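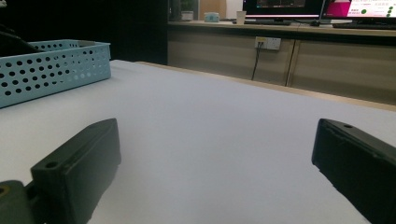 White table with light blue basket, wooden counter behind

Keeping Quiet Together: Silence in the Worship of Five Wundale Congregations
Final project report, Religion and Community Life seminar
Submitted 2021-05-13

1. Where the project came from

I grew up in a church where the quiet parts of the service made everyone nervous. If the pastor paused for longer than a breath, somebody coughed, and the pianist started playing softly under the prayer. I thought all churches were like that. Then in September I visited a small chapel in the Narnar neighborhood for a class assignment and sat through a silence so long that I checked whether I had missed a cue. I hadn't. Everyone else was praying, or at least sitting very comfortably, and when the reader finally stood up the whole room seemed to breathe out. I loved it, and I wanted to know how a group of people learns to do that.

My first proposal was to study hymn choice, and I'm glad my seminar group talked me out of it. There is already plenty written on what churches sing. Far less of what I found in our library dealt with the gaps between the songs.

2. Questions

How much of an ordinary service is spent in shared silence? Who starts it, who ends it, and how does everyone else know? And do the people in the seats think of it as part of worship or as a pause in worship?

The third question ended up taking over. I have left the other two in because they were in the proposal and because the timing data is useful on its own.

3. The congregations

I worked with 5 congregations, all within the Wundale town limits. They asked not to be identified by full name in anything that leaves the seminar, so I use the short names I wrote in my notebook.

Narnar is the chapel I mentioned above. It has a short printed liturgy and no choir. Sipos is a larger Protestant church with a praise band, a projector and a very active youth group. Hilltop is a Catholic parish. Meeting is a Quaker meeting of the unprogrammed kind, where silence is the form the worship takes and people speak out of it when they feel led. Corner is a Pentecostal church that rents space in a former shop.

I know that a Quaker meeting will swamp any measurement of silence. Two people in the seminar suggested I drop it. I kept it in but report it separately, because people in the other congregations kept bringing it up ("you should go and see the Quakers") and it would have been strange to ignore them.

4. Method

I attended or watched 50 services, ten for each congregation. Many were livestreams, because for much of the year that was all there was. The full set comes to 3350 minutes of worship. I logged every shared silence longer than five seconds in Zolar, the free timing program our department has on the lab computers. You press one key when the quiet begins and another when it ends, and it gives you a table at the finish. I got very fast at it.

A "shared silence" had to meet two conditions. No one was speaking, singing or playing an instrument on purpose, and the gap was part of the service as planned or as led. A dropped microphone or a frozen stream did not count. Babies did not break a silence. I went back and forth on the babies for a week.

I also held 15 conversations with members and leaders, mostly by phone. I wrote notes by hand during the call and typed them up the same evening. Nobody was recorded. I started each conversation with the same request, which was to describe the last time it was quiet in church, and then I mostly followed where the person went.

5. What the timing showed

Setting Meeting aside, Narnar had the most silence and Corner had the least, which I expected. The surprise was Sipos. I had guessed that a church with a band would hardly stop, and for most of the service that was right. But after the sermon the band simply waited, hands off the instruments, and those waits were among the longest single silences I logged outside Narnar. The people I talked to there called it "the landing." It isn't in any printed order of service.

Hilltop had many short silences, very even in length. After the invitation to pray, after each reading, after communion. If you laid the tables from different weeks side by side you would have trouble telling them apart. One parishioner told me she could feel when a visiting priest was going to cut it short, from the way he turned the page.

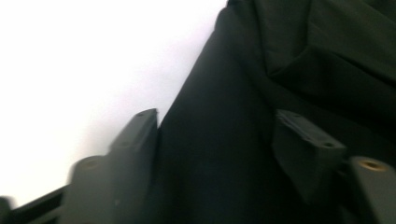
Corner was harder to log than I had planned for. Quiet there rarely reached my five-second mark, and when it did, people were often murmuring in prayer under it. By my own rule that was not silence. By the account of everyone I asked, it was the quietest and holiest part of the morning. I kept the rule so the figures would stay comparable, but I think it is the weakest point in the design, and I would change it next time. A second category for "low sound" would have helped a lot.

Livestreams tended to show shorter silences than services in the building. In a few cases the person running the stream faded in music during the pause, apparently to reassure viewers that the connection was fine. A leader at Narnar told me they had argued about this for weeks and finally put a line of text on the screen that said "We are praying quietly." I think that is wonderful, and I wish I had asked the other congregations whether they tried anything like it.

6. What people said

Almost everyone could describe a particular silence in detail. They remembered where they were sitting and what was on their mind. I had prepared follow-up questions in case people found the topic too vague, and I barely used them.

Several people said silence was easier in a room with others than at home. One man at Meeting compared it to carrying a couch: you can feel the other person take some of the weight. A teenager at Sipos said she used to fill the landing by counting ceiling tiles, and that at some point last year she noticed she had stopped counting. A woman at Corner was a little impatient with me. She said God was not short of quiet and could hear perfectly well over a drum kit! I have thought about that sentence more than almost anything I read for the literature review.

On the question of who ends a silence, people were less sure than I expected. At Hilltop the answer was the priest, always. At Meeting there is a handshake. At Narnar I got different answers from different people – the reader, the oldest member, "it just ends" – and my logs don't settle it.

7. Limits

The congregations chose to take part, and churches that dislike silence may be less likely to answer an email about it. All my phone contacts were adults except the one teenager, who spoke with a parent on the line. I am a churchgoer myself and I had a favorite before I began. I tried to handle this by having a classmate re-time a few of the Narnar services without seeing my tables. Our totals were close, although she caught two silences that I had missed completely, I suspect because I was enjoying them.

The year was also an unusual one. Several leaders said that shared quiet had grown since they came back into their buildings, partly because singing was restricted. I can't separate that from their usual practice.

8. Next steps

I would like to return to Sipos and Corner once full singing is back and log the same parts of the service again. The Zolar files and my coding sheet are in the seminar folder, along with the letter I sent to the congregations, and anyone in next year's group is welcome to them. Please read the note on babies first.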